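# Opening a small shop in a wine town: when should I join the local business association?

**trandside_jo**

Hi all! I signed the lease on a little storefront in Flanberg last week and I'm so excited I can hardly type. It'll be a repair counter up front (computers, radios, lamps, whatever comes through the door) with a few shelves of secondhand parts. I open in June.

The women who run the bakery and the tasting room on my block have both been wonderful and say I should join the valley business association right away, before I've sold a thing. The membership form asks for a category, and the choices are wine, lodging, food, retail and "community." There's no box for repairs. Dues are 196 a year, plus an extra fee if you want to be in the printed visitor map.

So do I join now or wait until I've had a summer? And is the map any use to a shop that mostly serves people who live here?

**Fergal Mac Suibhne**

Congratulations, and join now! I've had a frame shop over in Trandside for 15 years and I waited two of them before I signed up, which I still kick myself over. The dues are the least of it. What you get is the breakfast -- first thing in the morning, once a month, bad coffee, terrific people. I met my landlord there, my sign painter, and the woman who now sends me every wedding photo in the county. Half of the owners in that room started with one counter and a borrowed cash drawer, and they love helping somebody new. Go and introduce yourself even if you're shy.

On the category, pick retail. You sell parts, so it's true, and retail members get a turn in the window display swap in the fall. "Community" is meant for the school, the library and the choir, and it doesn't come with a vote.

The map I'd skip the first year. They print 2,000 and nearly all of them go to the hotels and tasting rooms. Visitors are lovely, but they don't carry a broken lamp on vacation! Put the money into a good sign and a card on the bulletin board at Fawzy Hardware. Everyone reads that board.
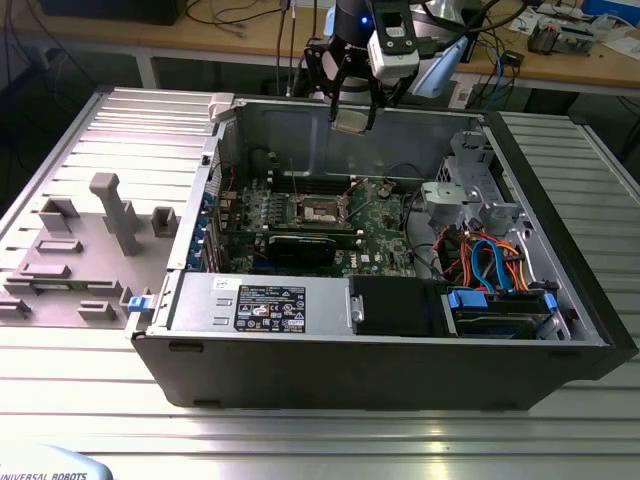

One more thing about the breakfast: bring something to pass around. I brought corner samples from my frames and people were still talking about them at the next one. You could bring a few of your odder spare parts, or offer to look at somebody's dead radio for free. Word gets around this valley by lunchtime, and you'll have customers before the paint dries. Please post when you have an opening day, I'd love to drive over!

**jarum_st_knitter**

join. I did it for the yarn shop on Jarum Street and the discount on the shared liability policy paid back most of the dues. ask for the new member rate, it isn't on the form

**trandside_jo**

Thank you both! Form is filled in, retail box checked, and I've asked about the new member rate. Fergal, I'm going to the next breakfast with a shoebox of radio knobs -- see you there, I hope!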